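Filed under: Workshop guides > Hand-held grippers > Care and adjustment

Changing the finger pads on a hand-held gripper

The grey hand-held grippers are used in pairs, and both should have their pads changed together. A new pad grips harder than a worn one, and a mismatched pair gives uneven recordings. Allow 28 minutes for the two if you have the parts laid out.

You need a set of pads (bin 522 in the Clorkstead store), a 2 mm hex key, a plastic scraper, isopropyl alcohol and lint-free wipes.

Switch the gripper off and take out the battery. Open the fingers by hand and slide the plastic wedge between them. Undo the two screws behind each pad and lift it away from the tip end first. Scrape off any old adhesive, wipe the finger and leave it to dry for eight minutes.

Fit the new pad with the ribs facing inwards. Start both screws before tightening either, then nip them up by hand. Pull out the wedge and let the fingers close slowly.

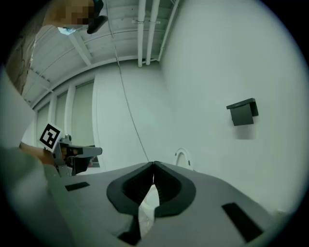 Plasach Handling Lab, Tools and Fixtures

Look straight along the fingers to check the closing line. The tips should press together at the top of the seam, with the two pads forming a wide, rounded V. A narrow gap lower down is normal on this model. If one tip sits proud of the other, slacken that pad, push it square and tighten it again.

Next, check the marker card on top of each gripper. The square black-and-white marker must be clean, and the card must not rock when pressed at a corner. A slight tilt is acceptable as long as it is the tilt recorded at calibration. If you have knocked the card, run the Vidska calibration before the gripper goes out.

Finish with the paper test. Close the fingers on a single sheet and pull gently. It should drag evenly on both sides. Repeat with the second gripper.

Reset the cycle counter to zero and enter the change in the Moroz log. Pads are inspected every 1000 closures and replaced when the ribs have worn flat at the tip.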